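Friday, January 20, 2023

Desk day, finally

Quick one tonight, I have to be up early. The table is clear. Well, clear-ish.

It's been bugging me since August. Paper everywhere, receipts from Crabtree, rolled up drawings I never unrolled, a drawer that wouldn't shut. So after lunch I put the radio on and gave it 2 hours. Took most of the afternoon obviously.

My one rule this time was one bin. A plain white plastic one, open top, no lid. Lids are where things go to die in this house. If it fits in the bin it can stay near the table, if it doesn't it goes on the shelves or out. I tried the whole Plavura method last year with the labels and the color chart and lasted 10 days. One bin I can do. 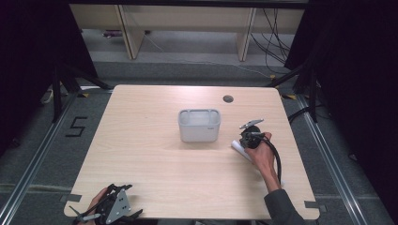 Rolls of paper are the worst though. They won't stack, they won't lie still, they roll off and end up under the shelves with the dust. I used to stand them up in a corner and they'd slump over by dinner. Lying down in something with sides is the way to go, short ones anyway. Long ones I still have no idea. Flatten them under books? Somebody tell me.

Other stuff, quick:

Cables. Didn't touch them. Another day.

Shelves. Got the bottom one wiped and then lost interest.

The Gallonska catalogs. All gone, recycling, didnt even look inside. There was one from 2000!! Why did I move that twice.

Also found 72 paper clips in an old mint tin (yes I counted, I was avoiding the shelves) and the Predar warranty card I turned the place upside down for last summer. Expired of course.

Anyway I'm going to try and keep the middle of the table free till the weekend at least. Next up is the closet and I'm alredy dreading it. Soup's on, got to go.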